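Hemon Tabletop Arm Kit: what's in the case and what to budget for

The Hemon is a bench-mounted arm sold as a complete kit, and we've grown very fond of it! It arrives in a single hard case with the arm, controller, two-finger gripper, wrist camera, clamp plate and cables. You supply a sturdy table, a laptop and a bit of patience on the first afternoon.

Kit price: $1,704 plus GST
Freight (metro): included
Spare fingertip set: $25
Extended cable and mounting bundle: $237
Warranty: 2 years, parts and labour

Most buyers are labs, TAFE workshops and small teams trying out household handling work before they commit to something bigger. If you're in that group, put the spare fingertips on the first order. They're a wear item, and a lost week in the middle of a project costs a lot more than the tips do. The Ultmont clamp plate fits benches with a square front edge; for a rounded edge, ask us about the long-jaw version (same price, slightly slower to ship).

Parvathi Rai looks after kit orders and is happy to quote in stages, with the arm in one financial year and the extras in the next. Plenty of schools do it that way.

Set aside a little money for props and surfaces too. Ordinary crockery from an op shop is brilliant for this, and a soft, matt covering on the bench is kinder to it than bare laminate.

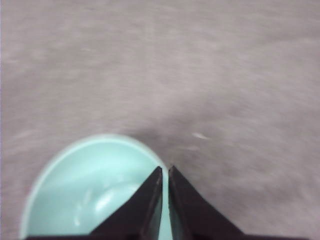
Bowls are a favourite first task of ours, with a rim to grip and a curve that makes you think properly about approach angle. Start with one, get it reliable, then move on to cups and lids.

Lead time is longest in March, when the teaching orders land all at once. For setup questions before you buy, ask for Fitriani Wattimena, who knows the controller software inside out.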